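4.2 Loading plain paper

The Vikholm 361 is sold as taking any paper you like. Treat that claim with suspicion and start with ordinary white sheets.

1. Switch the printer off at the back. The front button only puts it to sleep.
2. Pull the tray out until it stops.
3. Fan the stack, then square it on a flat table.
4. Load no more than 15 sheets. The line molded in the tray sits higher - ignore it.

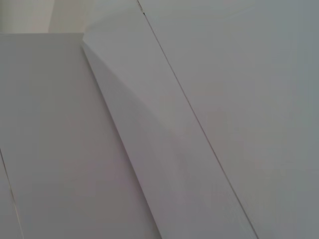 Fig. 9. Plain white paper, unprinted.

5. Slide the side guide in until it touches the stack. If the paper bows, back the guide off.
6. Close the tray and switch on. Wait for the green light before sending a job.

NOTE: "Auto Detect" guesses the paper size. Set it by hand in the Paper menu.

CAUTION: Do not pull a jammed sheet out from the front. Open the rear door and draw it out slowly with both hands.

Comments (2)

Ernstead
Followed step 4 and still got double feeds. Is the line wrong or is the roller just bad? I suspect the roller.

Špela Radulović
Mine jams with 9 sheets on a damp day, so I wouldn't trust the 15 either. Setting the size by hand did stop the blank pages. Bitdale sells the roller kit but I haven't tried it.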